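About Us

Friday, July 12, 2019
Posted by the Tanimau bench team

Hi! We're Tanimau, and we try out robot grippers so you don't have to buy four of them to find the one you like. I started the shop in Wosley with one secondhand arm and a lot of zip ties — we're up to 24 grippers on the shelf now, and I still want more.

Send us your parts and we'll run 554 picks with each gripper you're curious about, then write up every drop. Voltlow controllers get the same treatment (I have opinions, call me!). We sell none of it, so I can be as picky as I please.
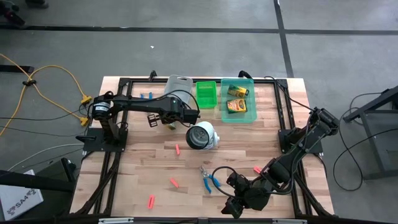
Two arms at the bench, with pliers, crayon-style boxes and a green basket.

Most jobs take us four days. Bring weird stuff — we love weird stuff.

Contact: Tanimau, Wosley | © 2019 Tanimau | Back to top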